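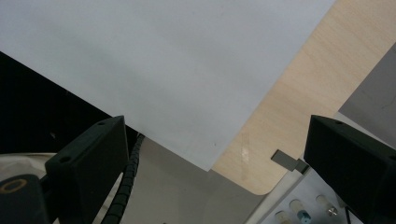

The blank sheet, corner down, beside the pale table.

Blank. Still blank at twenty past.

Ambros Egger turned the sheet over and turned it back. Same. He had expected, what, lines maybe. Boxes to fill. His sister's handwriting was all over everything else in this house, on jar lids, on the backs of bills, on the fuse box, and here was the one page she'd told him to look for and there wasn't a word on it.

"Top of the pile," she'd said on the phone from Poltarport. "You'll know it."

He didn't know it.

The van was coming at two. Thirty-one boxes in the hall, he'd numbered them himself with the fat marker, and the table still to go and the lamp and whatever was under the stairs. Rain on the road side. April in Jutham, always the same, you opened the door for five minutes and the floor was mud.

He held the sheet up to the window. Couple of tiny specks near the corner. He scratched at one with his thumbnail. Pepper? Ink? It didn't come off.

Put it down. Picked up the tape. Put down the tape.

"You've not started the desk things," said Silvan Prantl from the doorway, coat on, one boot.

"I'm on it."

"You're looking at paper."

"It's from Lena."

Silvan came over, hopping a bit, and looked. He smelled of the van he'd been loading for somebody else that morning, diesel and oranges.

"What's it say?"

"Nothing."

"Then pack it."

Which was fair. But Ambros had packed all of her things now, the Marinho years and the Domthorpe years, the plates with the blue edge, her good scissors rolled up in a sock. Three days of it. And every single thing had a note. Give this to Ruth. Don't give this to Ruth. Mend or throw. He'd gotten used to being told. He liked it, he'd been argueing with the notes out loud like she was in the next room.

He sat. The chair was already wrapped, so it squeaked.

"Maybe it's lemon juice," Silvan said.

"She's sixty-four."

"People do it. You iron it and it comes up brown."

"The iron's in box 20."

Silvan looked at the hall, all those boxes, and at his one boot. Then he went and moved boxes. Ambros heard him swearing, heard something slide. He should have said leave it. There wasn't time for it, the whole morning was running away like bathwater, and he sat there with his palm flat on the table, on the smooth place by the round corner where she used to rest her wrist when she wrote. All those notes. She'd written the lot of them right there, probably in one go, probably with the radio on.

The iron, then. A towel. No ironing board, that went to Ruth.

They did it on the floor, the two of them kneeling. Low heat, then medium. Silvan kept lifting a corner to check. The paper got warm and curled a little and smelled like a school. Nothing came up brown. Nothing came up at all.

"Well," said Silvan.

"Well."

The phone, half past. He let it ring four times because his knees.

"Did you find it?" Lena said. There was a ship's horn or a truck behind her, somthing big. "The paper."

"I found it. It's empty."

"Of course it's empty. It's for you. I ran out of things to tell you so I thought, he'd better have one. Write down what you're keeping. I don't mind what. Only I want to know, so I don't lie awake here thinking where's the colander."

He looked at the iron. At Silvan, who was very busy with his bootlace.

"Ambros? You didn't throw it out?"

"No, no. It's warm, is all."

"It's what?"

"Never mind. What time's your ferry?"

She told him. She told him about the room as well, the view, a woman downstairs with a parrot, and he walked around with the phone in his neck and the marker in his hand, pulling the tape off a box he'd closed at breakfast. Blue edge plates. Two would do. He put them on the windowsill. Then the scissors, he had to dig, they'd gone right to the bottom.

"You're rustling," she said.

"I'm packing."

Outside a van pulled up, early, the wrong way round, and somebody started leaning on the horn. Silvan ran out with his coat flapping, yelling about the gate.

Ambros pulled the sheet toward him over the wood, uncapped the marker, far too fat for it, and wrote COLANDER across the top.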